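2020-06-30, bedroom rig, Giltard build

Back on the shelf pick. The Nuseck walking policy is loaded, and I still don't trust it without the tethers, so those stay on whatever the Kanedar thread claims about free standing. Basket in the left hand, one pear on the shelf, everything else cleared out to keep it simple. If it can't do one pear I don't want to hear about a full pantry.

Ran 14 tries since lunch. Counted 6 as good, and I was generous with two of those. Log says 70 percent "task progress," a number that goes up when the thing leans toward the shelf. I leaned toward the shelf too.

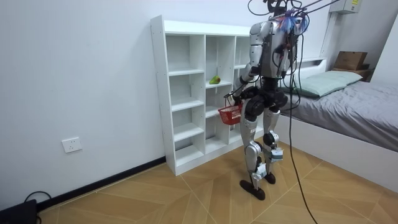
The left grip worries me less than it did in March. Closing on a thin handle was hopeless then. Now I want to see it with weight in the basket before I call it fixed. Ankle readings drift between runs and I re-zero them by hand, so any claim about balance is partly a claim about me.

Asante's page says 2,000 simulated hours should cover reaching at chest height. Maybe in their simulator. Mine has no cable dragging on the floor.

To do: reroute the long back cable so it can't get underfoot. Repeat with the pear one cubby over, same settings, no retuning between tries. Throw out the progress score or write down what it measures.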